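Politics & Society | Working Papers
7 min read

4. Plant Closures and the Memory of Privatization in Amside 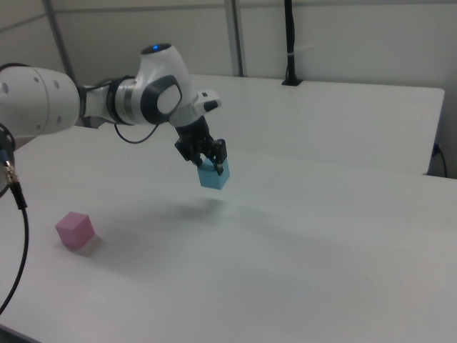 Figure 2. Robotic arm with a parallel-jaw gripper above a white tabletop.

Ezequiel Sarmiento objected to our first draft on the grounds that people in Amside do not talk about privatization at all. They talk about the year the gates closed, he wrote, and the policy comes in only when an interviewer puts it there. We went back to the transcripts with this in mind and found that he was partly right. In the open part of the interview, before any question had named the sale, most respondents dated events by the closure of the Wetel works. The sale itself had taken place two years earlier and was rarely mentioned.

This matters for how the survey results should be read. The questionnaire went to 1,000 households and asked whether the sale of state industries had been "good for the country" and, separately, "good for this town." Respondents were far more willing to say yes to the first question than to the second. A common reading of such a gap is that voters accept a national argument while resenting the local cost. The interviews suggest something less tidy. Several people who answered yes to the first question told us later that they had no firm view and had given the answer they remembered from television at the time.

Age made a difference, though a smaller one than we expected. Those who had worked at Wetel before the sale tended to separate the old management from the government that sold it, and blamed both. Their children usually blamed only the government. In Saragih, where the works was kept open under new owners, the two generations gave much the same answers, and the word "closure" hardly came up.

We also asked about the services that were contracted out in the same period. Bus routes drew the longest replies. One woman in Amside described the loss of the evening service in more detail than she gave to her husband's redundancy, and she returned to it without being asked. Housing came next. The right to buy a council home was remembered warmly by those who had used it, including some who opposed nearly everything else that government did. Tenants who had not bought were more guarded.

The interview sample is small, at 100 people across the two towns, and it leaves out those who moved away for work. Their views may differ from those reported here. Section 5 compares these accounts with the local election results for both towns.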